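Food and Culture, Term Project
Floarea Mocanu
Topic: Smoked curd cheese and who still eats it

Why this topic

My grandmother made smoked curd cheese and I wanted to know if anyone my age still buys it. I picked Brarkside because it has a Saturday-style market hall and one real cheese counter, Omoregie, plus the supermarket. The plan was interviews, a short survey and a tasting. Survey went out in April.

What I did

Handed out 84 survey sheets at the market hall, got 50 back. Some half filled in. Questions were: have you eaten it, where do you buy it, what do you eat it with, would you pay more for the smoked kind. Then I did the tasting with three cheeses – the Omoregie one, the packaged Gomer one, and one I made at home following my grandmother's notes. Everyone got the same plain bread and water. No labels on the plates, just dots.

The home batch took two tries. First one was too wet and slid off the rack. For the second I hung the curds overnight in cheesecloth, salted more, and smoked over apple wood for four hours with the lid barely open. Color came out much better. 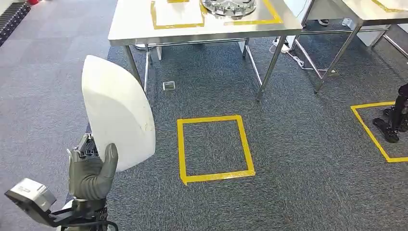 Next to the taste scores I asked people to write one word for each cheese. "Salty" won by a lot. Also "campfire," "rubber" (Gomer, sorry) and "grandpa." The Omoregie cheese scored best for texture, mine best for smell. The packaged one did fine with people who said they had never tried smoked curd before, wich I did not expect. Maybe milder is easier to start with.

What people eat it with

Mostly bread and tomatoes. Older people said cornmeal, fried in slices, or grated over potatoes. Younger people – pizza, or straight from the pack. Two people wrote pickled plums and I tried it, very good.

Problems

Sample was small and all from one place. People who stop at a cheese counter already like cheese. I should of asked age on the first page, because a lot of sheets had page two blank. Also the home batch was a day older than the others at the tasting.

Still to do

Type up the Omoregie interview, fix the chart colors, add the recipe with weights as an appendix.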